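Célula Darnthorpe: puesta a punto y cuidados

Galería rápida de la célula de nevera, la que usamos para las pruebas de coger fruta y pasarla al cesto. Texto corto porque hay que volver al banco. El robot es el Jadoon de siempre, con la cámara en la cabeza y las pinzas Fastix. Todo lo demás es mobiliario normal.

Preparación de la mañana

Arrancar el controlador antes que las cámaras. Si se hace al revés, el Jadoon pierde la referencia del cuello y toca reiniciar entero. Calentamiento de ejes: 6 minutos, brazos recogidos. Después calibración de cabeza con la plantilla, y guardar el fichero aunque salga igual que el de ayer.

Puesto de nevera

Fruta en el estante, cesto amarillo en la mesa, compartimento de arriba abierto. La granada de la derecha lisa y brillante, la otra pieza roja muy rugosa: buen par para ajustar la fuerza de cierre.

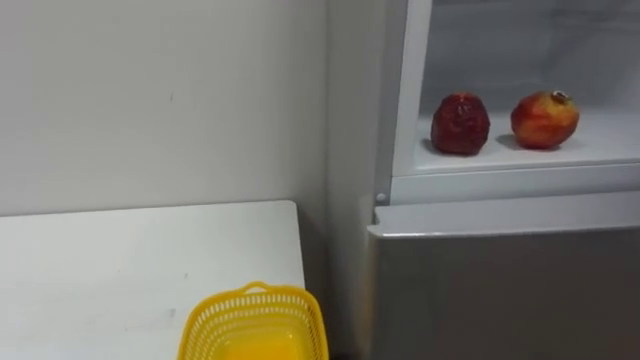

¿Cada cuánto hay que cambiar las almohadillas de las pinzas? Cada 351 ciclos de agarre, o antes si el borde de la goma empieza a levantarse. Se cambian las dos a la vez, nunca una sola.

Ajuste de fuerza

Empezamos en 40 por ciento de par y subimos poco a poco. Con piel lisa resbala antes, con piel arrugada engancha pero marca. Apuntar el valor final en la hoja de la célula, no en un papel suelto (va por todos).

Muñeca y cableado

La muñeca izquierda venía con holgura. Tornillos de la brida reapretados en cruz, fijador de rosca medio, y dejar reposar antes de mover. El mazo de cables rozaba en el codo al bajar hacia la mesa; ahora lleva funda Karent y una brida más floja. Revisar los jueves, con el robot apagado y la seta pulsada.

Cámara de cabeza

Paño seco, nada de alcohol en la lente. Exposición fija para el puesto de nevera, que en automatico el blanco del interior se come el detalle de la fruta. El perfil se llama nevera_68, está en la carpeta compartida.

Pendiente

Repuesto de almohadillas pedido a Fastix, sin fecha todavia. Falta repasar el tope del hombro derecho y cambiar el ventilador del controlador, que hace ruido al arrancar. Más fotos cuando esté montado.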